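Giving up the second coffee

5 April 2018

I stopped drinking coffee after noon in August, and I've kept to it long enough now that I can write something down about it.

I used to have a cup with breakfast, one at my desk at ten, and one more at three or so when the office got slow. The three o'clock one came from Procházka, the bakery across the street from work. I liked the walk more than the coffee. It's six minutes there if you catch the light, and the man at the counter knew my order.

The trouble was sleep. I'd go to bed at eleven and lie there until one. I blamed the mattress first and spent $700 on a new one, and slept exactly as badly on that. Then I blamed the street. Then I read a long post by Vilhjálmur Ladefoged, who had kept a notebook of everything he drank and when he fell asleep, and his pages looked a lot like my nights. So I bought a notebook too.

I kept it for 59 days. The columns were bedtime, time asleep (a guess, obviously), cups, and the time of the last cup. On the days I skipped the afternoon cup I was asleep before midnight most of the time. There were bad nights in there anyway. The week my sister moved I slept terribly and hadn't touched coffee after breakfast.

The first two weeks were dull. I had a headache for three days, behind the left eye, and I was short with people. I tried decaf from the Grasader bag they sell at the grocery store and didn't care for it. It tastes like the coffee was in the room at some point. I tried green tea, but that has caffeine too, and I was drinking four cups of it.

What I ended up with is hot water and a slice of ginger, or rooibos when I remember to buy it. Paleleo makes a loose one that's decent and doesn't go bitter if you forget it on the counter, which I do. I let it sit five minutes. My neighbor puts milk in hers and I've come around to that in cold weather.

I still take the walk at three. I buy a roll instead, so I can't claim I'm saving money. The notebook has a line for that too, and the answer is that I spend 70 cents less a day.

Mornings haven't changed. I have two cups before I leave the house and I don't plan to touch those. A few people have asked if I'm going to quit completely, and no, I like it. I did switch to a smaller pot, partly so I'd stop finishing whatever was left in it at noon.

The one thing I haven't solved is dinner at other people's houses. Someone always makes a pot afterward and I usually say yes to half a cup. Then I'm up until one reading about mattresses.

I'll keep the notebook going through the summer, mostly to see whether the heat makes any difference. If anyone has a decaf they like, leave it in the comments. I have tried the Plulard one already.

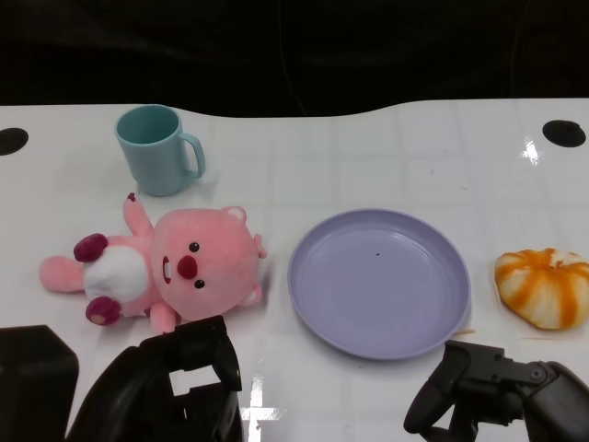 A pale teal mug on a white table.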